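Wipe-clean surface

A wipe-clean surface is a table top, counter or wall covering sold on the promise that it can be kept clean with a damp cloth and little else. The term has no fixed meaning. It is used of laminates, painted boards, sealed stone, glass, steel and several kinds of plastic sheet, and a maker does not usually have to show that a product meets any standard before printing the words on the box.

Origins of the term

Trade catalogues used "washable" for oilcloth long before "wipe-clean" became common. The older word claimed less. A washable cloth could be taken off the table and scrubbed, and buyers expected to do so. The newer word suggests that scrubbing is no longer needed, a claim that has been repeated far more often than it has been tested.

A popular account holds that the first wipe-clean table tops were made at Clenisberg for a hospital kitchen. No order book or delivery note has been found to support this. The story seems to go back to a single sales leaflet put out by Skovason, a firm that sold such tops and had every reason to like it.

Claims and testing

Most claims rest on short trials in which a fresh stain is put on a new surface and removed within minutes. Home use is rather different. Tea, turmeric, ink and hair dye may be left overnight, and the surface may be years old and covered in fine scratches. A stain that lifts from a new sheet can settle into a worn one and stay there.

The Brundon survey is often quoted in support of the makers. It sent out 1163 forms to households and got 282 back, and most of those who replied said they were happy with their table tops. The low return is rarely mentioned. Nor is the fact that the form asked whether the surface "looked clean", a question that says very little about whether it was.

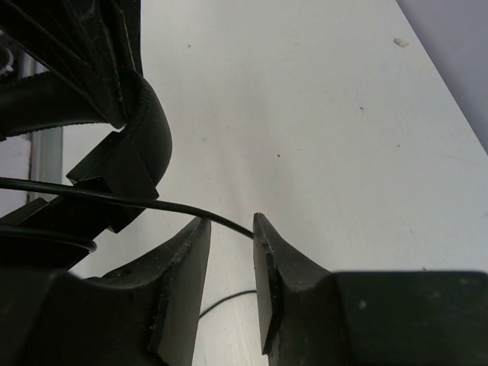

A later trial, known as the Rautiainen trial, used 13 stains on four types of sheet and left them for a full day. Matt finishes did worse than glossy ones in nearly every case. The makers replied that the stains had been left too long — a fair point, perhaps, but their own leaflets give no time limit.

Colour

Pale tops are commonly said to be more hygienic than dark ones. There is little to back this up. A pale top shows coffee and gravy sooner and so may be wiped more often, but it hides flour, salt and limescale quite well. Dark tops do the reverse. Speckled patterns hide nearly everything, and this may explain their long use in canteens.

Germ-resistant finishes

Some sheets are sold with an added finish said to slow the growth of germs. Such finishes are generally tested in warm, damp conditions over many hours, and a dry kitchen table in June is a poor match for that. Even where the finish works as described, a layer of grease or crumbs will keep it from touching much of anything. The usual advice printed on the back of the packet is to clean the surface as normal.

See also: Laminate; Oilcloth; Worktop; Stain removal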